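Stesthorpe Pegs: simulated wrist-view episodes for peg grasping and insertion

Data card and README, version 6

Shares: 5 | Comments: 3

# Stesthorpe Pegs

Stesthorpe Pegs is a set of simulated robot episodes made to study one question: how much does shadow quality in the renderer affect a policy that only sees the wrist camera? It was put together by the Nestavik manipulation group and goes with our report on shadow randomization. This file covers what is in the data, how it was made, what we found with it and where it falls short.

If you only want to load the data, skip to "Getting started."

## What is in it

The release has 200 training episodes and 325 test episodes. The test split is larger on purpose. Differences between shadow settings were small enough that a short test run could not separate them, and the test episodes are cheap to replay.

Every episode contains:

- wrist camera frames, stored as PNG
- joint positions and velocities for the arm
- finger opening, commanded and measured
- pose of every object in the simulator, in the arm base frame
- the light position and shadow settings used for that episode
- a success flag and, for failures, a short failure code

The target is always a thin rod with a colored cap. Other parts in the workspace are distractors. They are fixed in place and the arm is not supposed to touch them. Contact with a distractor ends the episode and sets the failure code to `touch`.

Object poses are there for analysis only. If you report a number on the test split, please say whether your policy had access to them. Ours did not.

## Why we made it

Our first policies were trained in scenes with soft, clean shadows and a single light. They did well in the same scenes and badly when we changed the shadow settings, even with the rod, cap and arm left exactly as they were. Most of the failures happened late in the approach. The fingers would be nearly in place and the policy would then drift toward the edge of a dark area on the surface.

We had expected trouble from color changes and had already randomized color. We had not touched shadows at all. The low-cost shadow mode in our renderer gives stepped, blocky edges, and from the wrist those edges can be as strong as the edges of real parts. So we built a set in which shadow type is the main thing that varies.

## How the episodes were made

Demonstrations come from a scripted planner that reads the true object poses. The planner picks a start pose above the workspace, lines the fingers up on either side of the rod, closes, lifts and moves to the socket. Small random offsets are added during the approach so that the data includes recoveries. Without them the learned policy had no idea what to do after a small error.

Rendering was done in a separate pass. We saved the full simulator state at each step and rendered the frames afterward. This means the same motion can be rendered again with other settings, and the test split does exactly that.

The shadow settings are:

- `none`: no cast shadows
- `soft`: filtered shadows
- `hard`: unfiltered shadows from a low-resolution map
- `mixed`: one of the above, drawn once per episode

Training episodes come in all of these. Test episodes are rendered in `none`, `soft` and `hard`, and the results are kept apart.

The camera is mounted on the arm side of the gripper and looks out past the fingers, so the fingers take up the lower part of every image. We did not mask them. We tried masking and it made alignment worse, probably because the policy uses the finger edges as a reference.

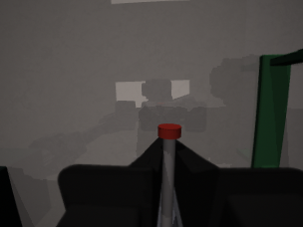 *Wrist view from the simulator: red-capped rod between the two black fingers, green post at right. The shadows on the gray surface have stepped edges.*

The cap is the most useful cue for the policy. When we painted it the same gray as the rod in a side test, success dropped under every shadow setting, and the gap between settings grew. The rod alone has little contrast with the surface, and its own shading can have a jagged border where light and dark meet. We think both of these matter, but we did not test them one at a time.

## The method in short

The policy is a small convolutional encoder followed by a recurrent layer. It takes the current frame and the finger opening and outputs a change in gripper pose. It is trained by imitation on the scripted demonstrations.

The one addition is a consistency term. For each step in a training batch we render the saved state under two shadow settings and ask the encoder to give close outputs for both. The weight on this term starts at zero and goes up during training. Starting it at full weight gave an encoder that ignored most of the image.

We call this variant Wolard. The same policy without the extra term is called the baseline. Both see the same episodes and the same number of updates. Each was trained from 5 random seeds.

## What we found

Full tables are in `results/`. In words:

- With `none` and `soft` shadows, Wolard and the baseline are close. The order changes from seed to seed and we would not claim a difference.
- With `hard` shadows, Wolard is better for every seed. Most of the gain comes from fewer drifts late in the approach.
- Training the baseline on `mixed` closes part of the gap but not all of it.
- Distractor contacts are not reduced. If anything they go up a little, mostly with tall parts close to one finger.

The last point bothered us. Our best guess is that the consistency term teaches the encoder to play down dark regions in general, and that dark parts get played down along with the shadows. A version that leaves object pixels out of the term is in the `experimental` branch. It is not finished and there are no numbers for it in this card.

We also ran a check on the Mthembu bench, our physical setup, using printed parts. The ranking there matched the simulated one for bright, direct light. Under diffuse light there was no clear difference. The bench run was small and should be taken as a sanity check.

## Getting started

Unpack the archive so that `train/` and `test/` sit side by side. Each episode is a folder with a `frames/` directory, a `state.csv` file and a `meta.json` file.

```
python check_data.py --root path/to/data
python train.py --config configs/wolard.yaml
python evaluate.py --split test --shadow hard
```

Run the check script first. It compares file hashes and reports any episode that did not unpack cleanly. Leave out `--shadow` and the evaluation script goes through all the settings in turn, which takes a good while longer.

## Known problems

- Frames were rendered without sensor noise or motion blur. Add your own if you plan to move to a real camera.
- Finger geometry is simplified. Contact between the finger pads and the rod is stiffer than on the bench.
- In `hard` episodes, objects near the image border can cast shadows whose source is out of view. We left these in.
- Faint color from nearby parts can show up on the gray surface. It is not labeled.
- `state.csv` uses meters and radians. Version 5 mixed degrees and radians in the wrist joint column. Do not combine the two versions.
- The failure code `slip` covers slips during the lift as well as slips during insertion. The step index will tell you which one it was.

## Intended use

The set is meant for work on visual robustness in simulated manipulation. It is too narrow to train a general grasping policy, and success on it says little about other part shapes. There are no people and no personal data in any episode.

## License and citation

Data is released for research use with attribution. Code is under the license in the `LICENSE` file. To cite, use the entry in `CITATION.bib` and give the version number.

## Changes

Last updated 6 Aug 2024. This version fixes the wrist joint units, adds the shadow settings to `meta.json` and removes duplicate frames at the end of some episodes. The next update is planned for September and should include depth images.

---

Comments (3)

**gridpath**
Thanks for keeping the simulator states in the release. I rendered the test split again with my own light positions and it worked on the first try. Could you put the camera intrinsics in meta.json too? I had to dig them out of the config.

**tk_mill**
Seeing the same late drift here with a different arm. Ours goes toward the shadow of its own finger. Did you try turning off self-shadows only?

**Nestavik group**
Intrinsics will go into the next version. On self-shadows: we tried it for one seed and it helped the baseline a bit. We did not follow up, so it is not in the results folder. If you run it properly please open an issue, we would like to see the numbers.

Contact: use the issue tracker | © 2024 Nestavik manipulation group | Back to top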